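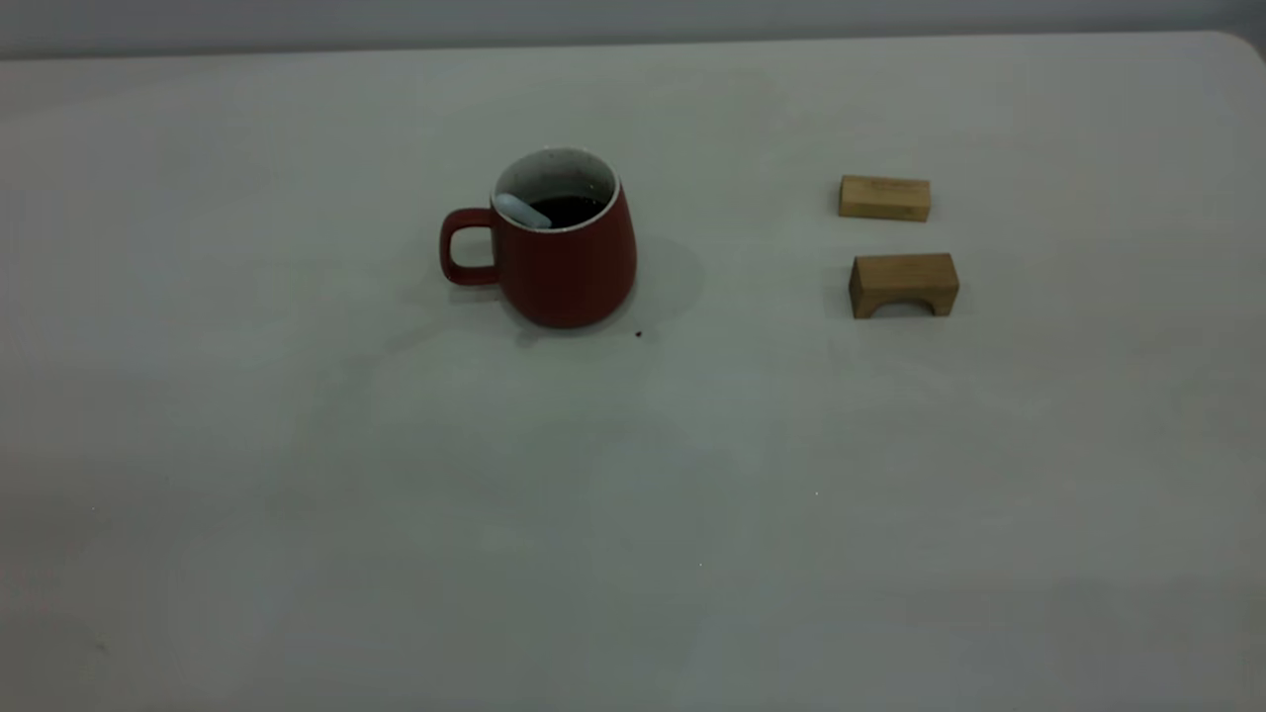 Gijs Coppens told his first class of hospitality trainees that a hot drink is judged before it is tasted, and that the cup does most of the talking. The remark was made in passing, at the close of a long session on table service, and several of those present later asked that it be set down in the course text. It is repeated at the head of this chapter for their sake.

# Chapter 6: The Cup, the Spoon and the Table

Chapters 4 and 5 dealt with the making of coffee and tea. The present chapter takes up the vessel in which they are served. Students should have completed the brewing log from Chapter 5 before they begin.

## 6.1 The shape of a mug

A mug may have straight sides, may open toward the rim, or may flare outward toward the base. The red mug at the opening of the chapter belongs to the last group. A wide base lowers the center of weight and makes the mug harder to tip. A narrow rim leaves less of the drink open to the air, and the drink cools more slowly as a result. The same narrow rim makes the inside harder to clean by hand, and a long brush should be kept at the sink.

## 6.2 Glaze, inside and out

Many potters use one glaze on the outer wall and another within. A pale interior allows the server to judge the strength of a drink by its color and to notice a stain left from earlier use. Speckled interiors are popular, but small marks are more difficult to find among the flecks. Trainees at the Silura dining room inspect such pieces under a lamp.

## 6.3 Filling and carrying

The drink should stand a short distance below the lip. For the exercises in this chapter, the standard pour is 198 milliliters, and water for black tea is brought to 100 degrees Celsius. A spoon left standing in the mug may shift as the tray is moved. In formal service it is laid on the saucer or beside the mug, with its handle turned 90 degrees from the edge of the table.

**Terms to learn:** lip, foot, glaze, flare, standard pour.

**Before the next section:** Read the notes by Josefien Schouten on handles in Appendix B, and bring one mug from home.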